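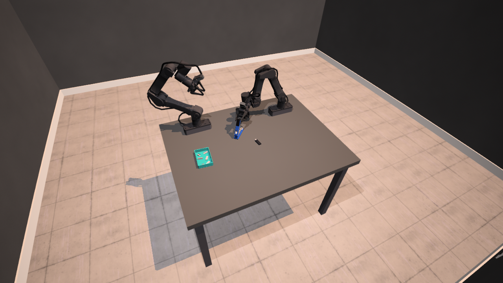 The Long Life of the Kitchen Table

By Vesela Stoyanova

My grandmother's table weighed more than my grandfather, and she was known to compare the two on other grounds as well. It had come up the stairs in Zostmont before I was born, carried by four men and one man giving orders, and the family view was that it would come down again when the building did.

I have been thinking about that table because last November I inherited it, and I live in a third-floor apartment in Barkness with a kitchen the size of a generous closet. My cousin called to ask when I would be picking it up. I said I would have to measure. She said it was already on a truck.

People who write about furniture like to start with the Egyptians. I will start with the tape measure, which told me that the table was two inches wider than my kitchen door, and with my neighbor across the hall, who told me that a table can always be turned on its side. So it can. On its side it was four inches too tall.

For most of history this would not have been a problem, for the simple reason that most people did not own a table that stayed where it was. In a medieval hall the table was a set of boards laid across trestles, and when supper was over the boards came off and went against the wall, and people slept where the gravy had been. We still speak of room and board, and the board is the plank your dinner sat on. The table with legs fastened on for good is a kind of boast. It says that you have a room you can afford to use for one thing, and that you don't expect to leave in a hurry.

My grandmother had left in a hurry twice and did not intend to do it again. I suspect this explains the weight.

She used it for everything except, as far as I could tell, relaxing. She rolled dough on it and cut patterns on it. Taxes were done there, badly, and then done again by my aunt. A doctor once set my uncle's thumb on it while the soup went on boiling. We ate at it too, in shifts, since it was never fully cleared, and a person who sat down at the far end had to accept that he was eating with the sewing machine.

I went to see a man in Plallari who repairs old tables, on the theory that he might saw mine in half and put it back together again. He works out of a former dairy and does not have a sign. When I told him what I wanted he walked away and looked at a chair for a while.

"You could get a bigger door," he said when he came back.

He has been at this since he was a teenager, and he will tell you that people bring him tables in order to have something taken off them. They want the rings out, and the burns, and the place where somebody did homework with a ballpoint and no paper underneath. He takes the job and does what they ask. Then, he says, they come to pick it up and stand there looking for the mark that used to be next to their elbow. One woman asked him if he could put the burn back. He charged her for that too.

I asked what makes a good kitchen table, and he said it shouldn't wobble. I waited for more. He offered me a cup of coffee and put it down on a table that wobbled.

The wobble, by the way, is nearly always the floor. He was firm on this. A person will shim a leg and trim a leg, and then trim the other three to match, and end up with a coffee table, when the whole time it was the floor. Turn the table a little in place, he told me, and more often than you'd think it will find a position where all four feet touch. It may stand at a strange angle to the wall. You may have to explain it to guests. But your soup will lie flat.

The one furniture store still open near me is Sarmiento, out past the bus garage, where you can buy a dining set for $3000 or a different dining set for $2364. I spent some time trying to find the difference between them. The salesman, a sweet young man in a very large tie, said that the more expensive one had "more presence." I sat down at it. It had the presence of a bank. I put my elbows on it and he winced, and that settled the question of whether we could live together.

What struck me at Sarmiento was how many of the tables were being sold for rooms people don't use. The dining room has turned into the place where the mail goes. I did my own poll of friends on this point, over several dinners, and every one of those dinners was eaten in the kitchen, with a perfectly good dining table sitting in the dark next door under a bowl of wax fruit. One couple keeps theirs set all year. Plates, napkins, the works. They said it was easier than finding somewhere to put the plates.

Meanwhile the kitchen table is under attack from the counter. I have now been in three new houses where there was no kitchen table at all, only a long slab with stools lined up on one side of it, so that the family sits in a row like people waiting for a bus. I understand that it saves steps. But you can't argue properly with somebody who is next to you. You have to twist. My grandmother's arguments were conducted across the full width of the thing, with both hands flat on the wood, and they had a formality to them that I have not seen since outside of a courtroom.

You can't do a jigsaw puzzle on a counter, either, or not a big one, without somebody needing to make a sandwich on the sky. And there is nowhere for a child to go. The space under a table is the first real estate most of us ever hold. I spent a good part of my fourth year under my grandmother's, with a cushion and a flashlight, listening to the women of the family discuss people I would later have to be polite to at weddings.

I learned about my uncle's first marriage under there. I learned what my mother thought of my father's brother, and what my father's brother had done with the boat. When I finally came out I knew more about the family than anybody in it except my grandmother, who I now believe knew exactly where I was and spoke up so that I could hear.

She had rules for the top side too. No hats on it, no shoes on it, no money left on it overnight. You did not sit at the corner if you were unmarried, or you would stay that way for seven years. I sat at the corner all the time, being small, and it was the spot that was left. I got married at 45, so make of that what you like.

There was also a rule that whoever got up first cleared. This led to very long meals. I remember one holiday when 15 people sat over empty plates for most of an afternoon, every one of them needing the bathroom, and it was the priest who broke.

As for the truck, it came. The driver and his nephew got the table up to my landing, where it spent a night and most of the next day, and where, I have to report, it was a great success. The neighbor across the hall brought out two chairs. The woman from upstairs, with whom I had exchanged maybe ten words, put down her groceries on it to look for her keys and stayed for an hour. Somebody's son did his spelling there. By evening there was a pot of beans.

The superintendent came up to say it was a fire hazard, and it was, and he sat down to say it.

In the end we took the legs off. They are held on with four bolts as thick as my finger, which nobody in my family had ever noticed in all those years of calling the thing immovable, me included, and I had lived under it. Without its legs the table went through the kitchen door with a scrape on either side. It fills the room. To open the oven I have to stand in the hallway. The refrigerator opens far enough for milk but not for a turkey, and we will deal with that when we get to it.

It also wobbled. I turned it a little, as instructed, until it stopped, and now it stands crooked to every wall in the place. My husband hits his hip on the same corner each morning on his way to the coffee. He has asked whether it might go back to where the wobble was. I've told him that it's the floor.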